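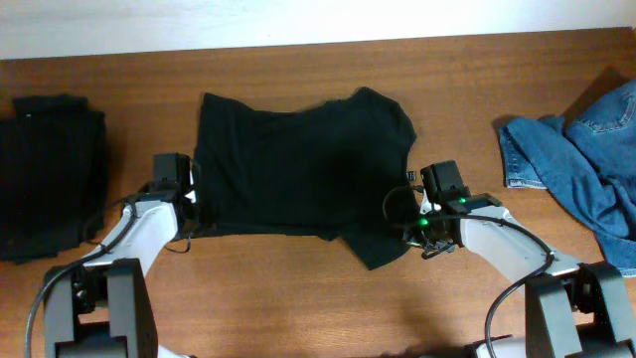
*Two arms at the edges of a black T-shirt, with jeans to the right.*

Temitope Afolabi spends most of her working day with her hands on a pair of leader arms at Ridmont, moving them so that the two follower arms on the table move the same way. The task at present is folding shirts.

"A T-shirt has no fixed shape, so you can't replay a path," she said. "The operator looks at where the edges are and decides where to grip. Those decisions are what we record."

A session consists of 60 demonstrations. Afolabi discards any in which a gripper closes on nothing or picks up both layers when only the top one was wanted. In the last session she discarded seven.

Yaqin Xiao, who trains the policies, would like some of those back. "If she misses and then regrips, I want the regrip," Xiao said. "A clean set teaches the model very little about recovery." The two have agreed to tag such runs and store them separately.

The group tried hand guiding first, with a person holding the arm itself and pushing it through the motion. It worked for single-arm pick and place. With two arms and cloth, Afolabi found that the operator's hands kept blocking the camera view, and the forces at the joints did not match those under motor control. They changed to remote control in August.

Remote control has its own costs. The leader arms give no sense of touch, and new operators tend to pull too hard. Afolabi has them work at half speed for two days before anything is saved.

Asked about dark fabric, Xiao said that folds in black cotton show little contrast and that depth readings help only in part. "I'd take denim over a black shirt for edges," she said. "For stiffness, ask Temitope."

Afolabi said denim was worse. The waistband slips in the fingers, and she has not yet settled on a grip for it.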